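Clearing out the desk and the two drawers under it this week. Posting as I go so I finish it.

1/ Started with the left drawer because it no longer closed. Emptied all of it onto the kitchen floor. Mostly cables, rubber bands, takeout menus and a tape measure I had already replaced.

2/ Rule for the cables: if I can't name what it plugs into, it goes in the e-waste bag. The bag was full after one drawer. The county site takes them on Saturdays and there's no fee for small stuff.

3/ Found the warranty card for the Prestero label maker. The label maker itself died last January. Card is in the recycling.

4/ Paper took the longest. Went through nearly 200 sheets and kept 22. Leases, the car title, two medical bills I still need to call about. Everything with an account number got shredded.

5/ Someone asked what I'm using for bins. Disa ones from the hardware store, the shallow kind, $9 each. The deep ones are cheaper per inch but I just end up stacking things and losing whatever is on the bottom.

6/ Right drawer was better. Pens, tape, envelopes, the Varela notebook I bought for a class and wrote in twice. Tore out the two pages and put it with the things to give away.

7/ Small stuff and tools go on the white table before they go anywhere else.

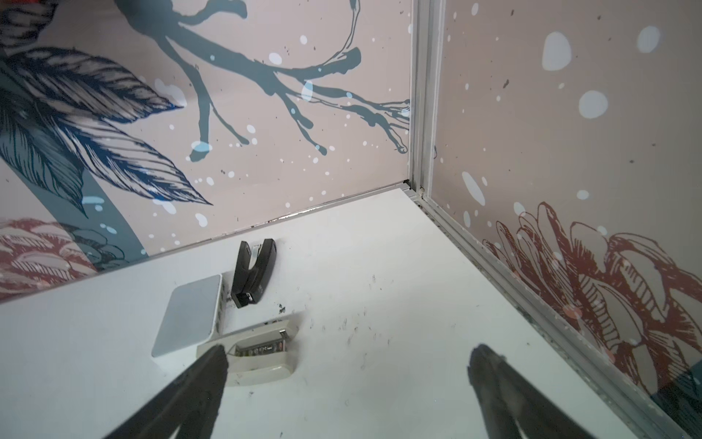
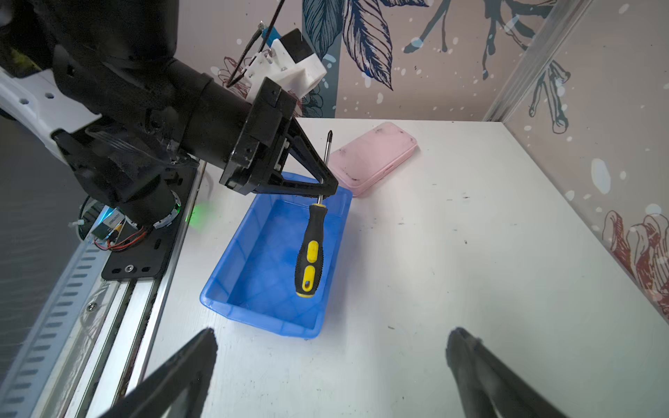
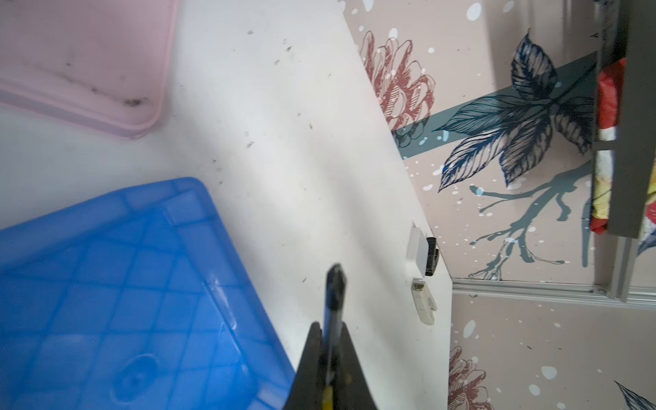

8/ I sort by how often I reach for a thing. Daily use goes in the top drawer, monthly goes in the bottom one, and anything less than that goes on the closet shelf with a label on the front. Tools get the blue plastic container, and the screwdriver with the black and yellow handle is first on the list for it. I tried sorting by type a couple of years ago and it lasted until tax season. The stapler is a top drawer item for me, even if most people would put it lower. Spare batteries stay in their case and go in the bottom drawer.

9/ The table needs a wipe before I put anything back. It's covered in little dark specks. Dish soap and a rag first, then the Asier spray if that doesn't do it.

10/ Left to do: wash the pink lid, find a home for the plugs and adapters, call about the medical bills. The closet shelf can wait until the weekend.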